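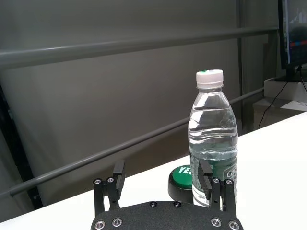 Greifer mit zwei Fingern vor einer Wasserflasche; links dahinter der Taster »YES«.

**Betreff:** Re: Entwurf Arbeitsregel Greifversuche, Abschnitt 4 (Freigabe und Flüssigkeiten)
**Datum:** 14. Januar 2019
**An:** Verteiler Arbeitssicherheit Tonum

Sehr geehrte Damen und Herren,

zu der Rückmeldung des Standorts Gebru nimmt die Redaktion der Arbeitsregel wie folgt Stellung.

> Abschnitt 4 verlangt, dass »alle Gegenstände außer dem Prüfobjekt« vom Tisch zu entfernen sind. Nach dem Wortlaut wäre damit auch der Quittiertaster unzulässig. Ferner bitten wir um Klärung, ob gefüllte Getränkeflaschen als Prüfobjekt verwendet werden dürfen. Bei Jiment werden sie eingesetzt, bei uns bislang nur leere Behälter.

Zum ersten Punkt: Der Einwand ist berechtigt. Der Satz lautet künftig: »Auf dem Tisch verbleiben das Prüfobjekt und die für den Ablauf erforderlichen Bedienelemente.« Ein Quittiertaster gilt nicht als Schutzeinrichtung und ersetzt den Not-Halt in keinem Fall. Er ist so aufzustellen, dass er vom Bedienplatz aus ohne Griff über das Prüfobjekt erreichbar ist.

Zum zweiten Punkt: Gefüllte Flaschen sind zulässig, sofern

- der Verschluss vor jeder Versuchsreihe von Hand geprüft wird,
- die Greifkraft 80 N nicht überschreitet,
- Netzteile und Mehrfachsteckdosen nicht unterhalb der Tischkante liegen,
- Kabel im Umfeld des Tisches befestigt sind.

Als Füllung ist ausschließlich Wasser vorgesehen. Die Flasche ist nach 464 Greifvorgängen auszutauschen, bei sichtbarer Verformung sofort. Der Austausch ist im Versuchsbuch zu vermerken.

Offen bleibt die Frage von Tosell, ob die Fingerbeläge nach 2.000 Zyklen auch ohne Befund zu wechseln sind. Die Redaktion neigt dazu, es bei der Sichtprüfung zu belassen – Stellungnahmen hierzu werden bis Monatsende über diese Liste erbeten. Die überarbeitete Fassung soll im Juni in Kraft treten.

Mit freundlichen Grüßen
Redaktion Arbeitsregel Greifversuche
Tonum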